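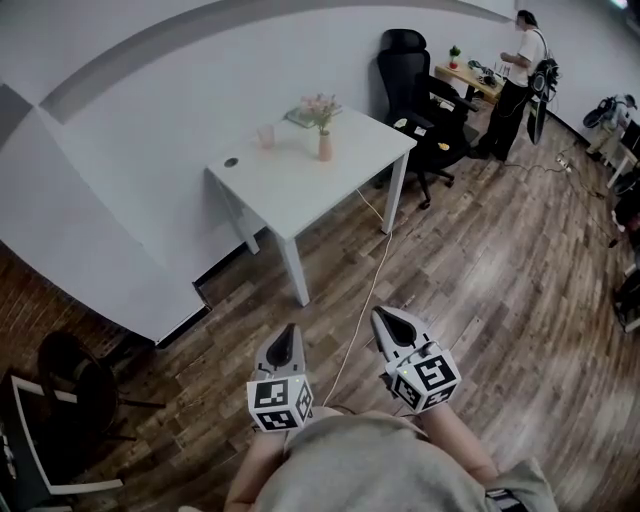
## Handheld grippers: marker cube vs. wrist camera tracking, first numbers

**msugawara**, 23rd July

Setup is the two handheld grippers with the fin-type jaws, one marker cube per gripper, head camera with the wide lens. The task is flower vase and cup on the white table, pick and place, both hands. I ran the same task with the Derholm wrist cameras to see whether the cubes are worth keeping.

| | Cube + head camera | Derholm wrist camera |
|---|---|---|
| Episodes | 13 | 13 |
| Usable after filtering | 10 | 6 |
| Main failure | cube out of view | lost tracking at white wall |

Jaw opening is read from the encoder in both cases, so it drops out of the comparison. Filter threshold was the default in the Milard tools.

Masaru Sugawara

---

**planar_joint**

13 episodes is thin. Also, what counts as "usable"? If the filter rejects on gap length, the wrist camera gets punished for one long dropout while the cube gets away with a lot of short ones.

---

**msugawara**

It rejects on gap length, yes. I can rerun with total missing time. The raw logs are still on the drive.

---

**kettering_b**

You're a few steps back from the table, which is the easy part for the cubes: arms out, faces toward the camera. Ours go bad at close range when the wrist rolls outward and only one face is left. A single face at a steep angle gives you the pose flip. Did you log the number of visible faces per frame?

---

**msugawara**

> Did you log the number of visible faces per frame?

No. I will add it. I did see two flips in the placing phase, both on the left gripper. They went through the filter because the position was nearly right and only the rotation jumped.

---

**planar_joint**

Then your 10 is really lower than 10. Episodes with a flipped rotation shouldn't be in a training set.

---

**msugawara**

Agreed. Treat the 10 as an upper bound until I've rerun it.

---

**oddbearing**

Different question: why white fin jaws vs. black? I had the Van Leeuwen jaws in a pale rubber and they washed out against a white tabletop.

---

**kettering_b**

@oddbearing his are black, only the bodies are light. Look again.

---

**oddbearing**

Right, I misread. Then the contrast is fine and I'd keep them. How do they hold a thin vase neck? Mine fold sideways if the load is off center.

---

**msugawara**

They fold a little. Grip lower, on the wide part of the vase, and it goes away. For the cup it makes no difference.

---

**tessel8**

I don't agree with the framing. Wrist cameras losing track near a blank wall is a known weakness of visual odometry, and that room has a lot of blank wall. Tape a few posters up and repeat. I had the same complaint with Darnoreck units and texture on the wall fixed most of it.

---

**kettering_b**

Posters fix it in your lab. If the point of handheld grippers is to record in any room, the blank wall is part of the test.

---

**tessel8**

By that logic so is somebody standing between the head camera and the cube. Each method has a room it hates. Test both in two rooms.

---

**msugawara**

Two rooms is fair. I'll do this one as is, then the storage room, which has shelving on three sides. Same threshold, total missing time instead of gap length, faces per frame logged. Won't be before September, the wrist mounts are going back for new screws.

---

**planar_joint**

Check exposure too while you're at it. I had 1455 frames dropped in a single session from motion blur on the markers and blamed the detector for a week.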